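# Term Report: Reviewing the Munus Tabletop Simulation Kit

Our group was asked to pick one product from the course list and find out whether next year's class could learn from it. We chose Munus, a simulation package that comes with a robot arm, a room and a big library of household things to put on a table. We liked it because none of us had to book lab time, and because (we admit this freely) the object library is a lot of fun to browse on a Wednesday evening when you should be doing something else.

## Setting up

Munus has two editions, and we had the student one, with 2000 objects in the library. Installing it took one of us an afternoon and another most of a weekend - the difference was an old graphics driver, so please check yours first! The manual is friendly but skips around a good deal, and we ended up keeping our own page of notes.

Our task was simple to say: pick up the blue item and put it in the white bowl. We kept the table cluttered on purpose, with the tank, the patterned box and plenty of other odds and ends, so that the arm would have to work around things the way it would in a real home.
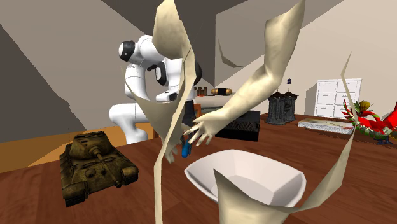
We wrote our controller in Flullotport, the scripting layer that ships with the kit, and we grew fond of it. You give it a target and an approach height, and it plans the path for you. What it doesn't do well is explain itself when a plan is rejected. We got error 3278 so often that it became the name of our group chat, and we still only half understand it.

## Test runs

We ran 100 attempts with the default grip settings and then another 50 after slowing down the approach. The slower runs were clearly steadier, and we would start there if we did it over. Long, thin objects were the hardest for us, mostly over the angle of the grip.

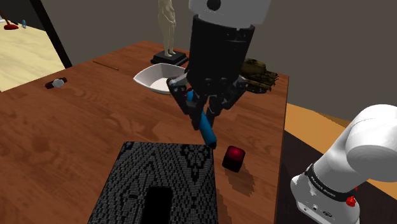
We also tried the Drosomen add-on, which shuffles the objects between runs. It is well worth having, although it sometimes puts things where the arm can't reach, and then you have to throw that run out by hand.

## What we think

We would recommend Munus to next year's class, with a note about the drivers and a longer first lab session. The group that reviewed Vainio had theirs running sooner, but when we borrowed it for an evening we missed the big library. Our scripts and the page of notes are in the shared course folder, under the group chat's name.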